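How a robot learns from examples

A robot arm does not know how to open a box. One way to teach it is to write out every movement as a list of instructions. Another is to collect many examples of people doing the job and let a computer program look for patterns in them. This is called learning from demonstration.

At Lallow, the examples are made with grippers that a person holds. A gripper has two fingers with soft pads, and the fingers open and close to grasp things.
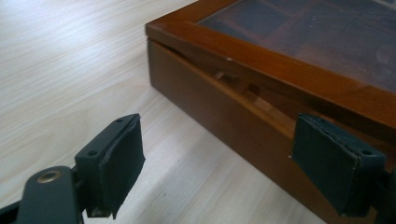
A hand-held gripper with its fingers apart, next to a wooden box with a glass-topped lid.

Each example is called an episode. It has a start, an end and a label saying what the job was. The Wonusham set will hold 2000 episodes, and half of them (1000) use 2 grippers, one for each hand. 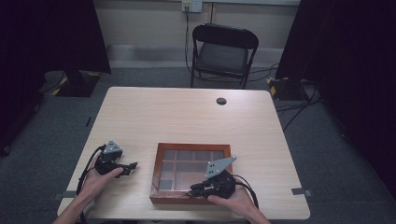 Two-handed jobs are harder to learn. The program has to work out what each hand does and also when it does it. If one hand holds a box still while the other lifts the lid, the timing matters as much as the movement.

The examples must also differ from one another. If a box were always in the same spot, the program might learn the spot and ignore the box. People therefore move the objects between episodes.

Words to know
Episode: one recorded example of a job.
Label: words that say what an example shows.
Data set: a collection of examples.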